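About Us

Print this page | E-mail this page

Gallanel is a test laboratory for household and shop-floor automation. We measure whether a machine can complete an ordinary chore in an ordinary room, and we publish the result whether or not the client likes it. The company was founded by Idun Fagerlund, who still signs every report.

Most of our first-stage work is done in simulated kitchens. A chore has to pass there before we spend bench time on it.

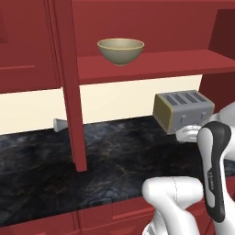

Simulated kitchen, dark stone counter and red cabinets.

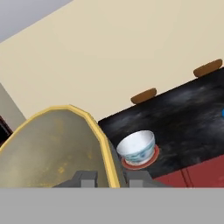
Lindholm wrote to us after our September report that a simulated kitchen flatters the machine, that real counters carry crumbs and grease and a cord in the wrong place, and that a pass rate from software should never be printed next to one from hardware. We agree with the last point and changed our report format. The two rates now appear in separate tables, with separate definitions of failure.

What we test

A chore is defined by its start state, its end state and a time limit. "Put the bowl on the shelf" is a chore. "Tidy the kitchen" is a group of chores, and we break it down before testing. The current library holds 304 chores, split between household work (dishes, laundry, small appliances, putting away groceries) and shop-floor work (kitting, bin transfer, labeling, wiping down a station).

Each chore is run 60 times per system. Object positions, lighting and camera angle are varied between runs according to a fixed schedule, and the schedule is sealed until testing is complete. A run counts as a pass only if the end state is reached inside the time limit with no human contact and no damage. A dropped bowl that lands upright is a failure. So is a lever pressed on the second attempt if the first attempt moved the appliance out of its zone.

Can machines do the chores yet?

Some of them, under conditions. Picking up a rigid object of known shape from a clear surface is close to solved, and we have moved it to the calibration set. Placing that object on a shelf above counter height is less reliable, mainly from contact between the arm and the shelf edge. Small levers and knobs remain difficult. The gripper tends to hide the part from its own camera during the last stage of approach, and many systems then proceed on an old estimate of position.

Cloth, thin plastic and wet dishes are not ready for unsupervised use in any system we have tested. Shop-floor chores score higher than household ones, which mostly reflects the fixtures: a part in a tray is where the tray says it is.

We do not issue an overall score. A buyer who needs a machine to load a rack has no use for its average across laundry and labeling.

How we work

Simulation runs are handled on our Misis platform, which stores the full joint record of every attempt along with the camera views. Hardware runs take place on 14 benches, each fitted with replaceable counters and cabinet fronts. Objects are bought at retail and retired when chipped or worn. Scoring is done by 2 reviewers working separately - a disagreement sends the run to a third.

Somar, our public archive, contains chore definitions, scoring sheets and all failed runs from completed projects. Passed runs are released on request. Clients may delay publication of a hardware result while a fault is repaired, but they may not withdraw it.

Independence

Gallanel does not build robots, sell parts or hold shares in companies that do. Fees are fixed before testing begins and are the same for a pass or a failure. Staff who join us from a manufacturer do not review that manufacturer's systems.

Proposals for new chores are accepted from anyone. Please state the start state, the end state and the surface height.

This site uses cookies to remember your display settings. Accept | Decline

Contact | © Gallanel. All rights reserved. | Back to top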